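The Vintage Tax
Reissues, relics and the price of a story

A small gray pedal arrived at my house in January with a certificate of authenticity. It was signed. The pedal was a Velness Tremor, a reissue of a tremolo that sold poorly, broke often and vanished from stores before most of its current fans could walk. The certificate assured me that the circuit was "faithful in spirit."

I've been playing guitar long enough to wonder what that means. A tremolo makes the volume go up and down. It either does so in a way you like or it doesn't, and I'm not sure where the spirit gets in.

But spirit is what's being sold. The Tremor costs $200. Velness's ordinary tremolo, which has the same three knobs and the same footswitch, costs $96. I asked the company what accounts for the gap and got back a friendly paragraph about carefully selected components. I asked which components. The next paragraph was shorter.

So I took both to Arnaldo Cordeiro, who has repaired amps and pedals out of the same narrow shop for most of his adult life and has very little patience for certificates. He had the backs off in a minute or so.

"Different capacitors here and here," he said, pointing with a screwdriver. "Different lamp. The rest I'd call the same pedal."

Did the lamp matter?

"A little. You'd hear it if you were looking for it." He thought it over. "You might hear it if you weren't. I've been wrong before."

That's about as strong an endorsement as I could get out of him, and he went back to an amp that had been dropped down some stairs.
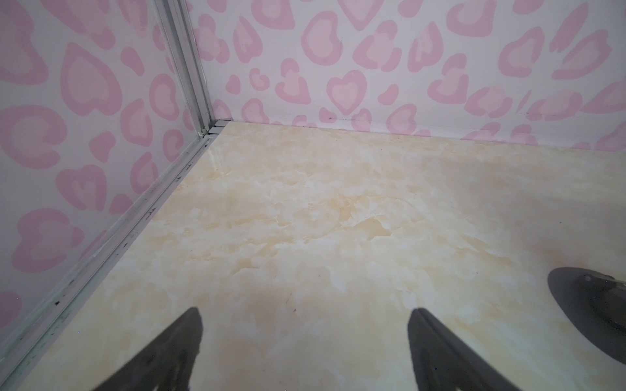
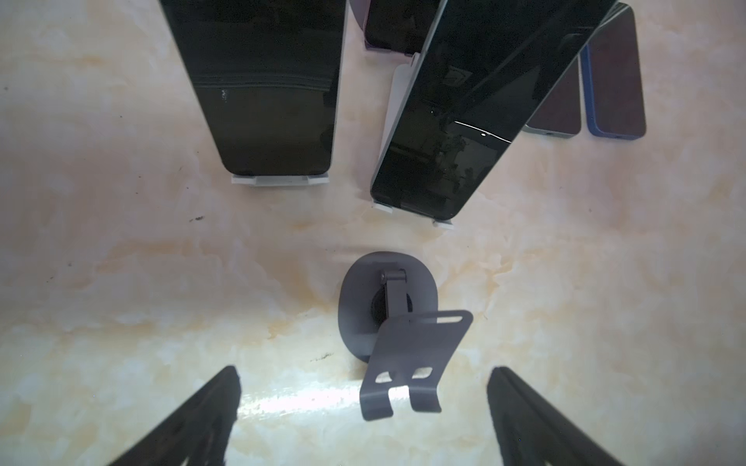
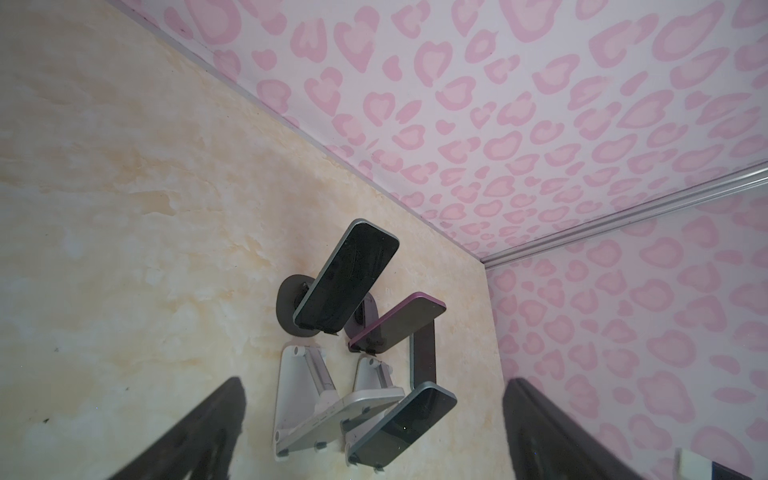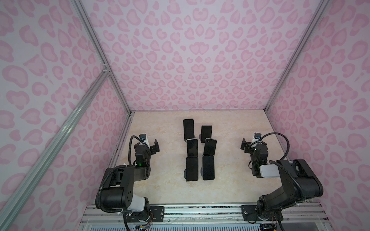
The listening test

I don't trust my own ears once I know what something costs, so I set up a blind test in my living room with four players, a clean amp and a bedsheet hung over a clothes rack. Each of them played through the Tremor, the cheap Velness and a used Iltamix that I've owned since college, in whatever order I felt like plugging them in. Seven rounds apiece, which turned out to be too many. By the fifth everyone was cranky.

The results were a mess. One player picked the reissue nearly every time and described it as "wetter." Another liked it least and used the same word. The other two drifted toward the Iltamix, mostly, as far as I could tell, because it's a bit louder when you switch it on. Louder wins a lot of these contests — ask anyone who has ever sold speakers.

I'll admit this isn't science. It was a bedsheet. But if the reissue is more than twice the pedal, I'd have expected somebody to notice through cotton.

Who sets the price

The used market doesn't help. Original Tremors hardly ever come up, and when they do the asking price tells you what one hopeful seller would like to have. Then that number gets quoted in forum posts, the posts get quoted in the next listing, and soon enough there's a going rate for something that hasn't gone anywhere.

Flasovance, a two-person outfit that builds its own take on the same circuit, has watched this from the side. Its version comes in a plain box with no certificate and no story, and it sounds fine to me, though the switch pops. Abreu went the other way. It offers a pedal with the paint already worn off the corners, and charges extra for the wear.

I have nothing against nostalgia. I own an ugly orange strap for no better reason. But I'd like the people selling it to tell me which part of the price is the circuit and which part is the feeling, and so far none of them has offered to.

What I'd buy

If you want a tremolo, try the cheap one first, at the volume you play at, with your own guitar. If you have the money and the Tremor makes you want to practice more, go ahead. Cordeiro says he'll fix either one, and the charge is the same.

I sent the Tremor back on a Sunday and kept the Iltamix on the board. The certificate is still in a kitchen drawer. Velness hasn't asked for it.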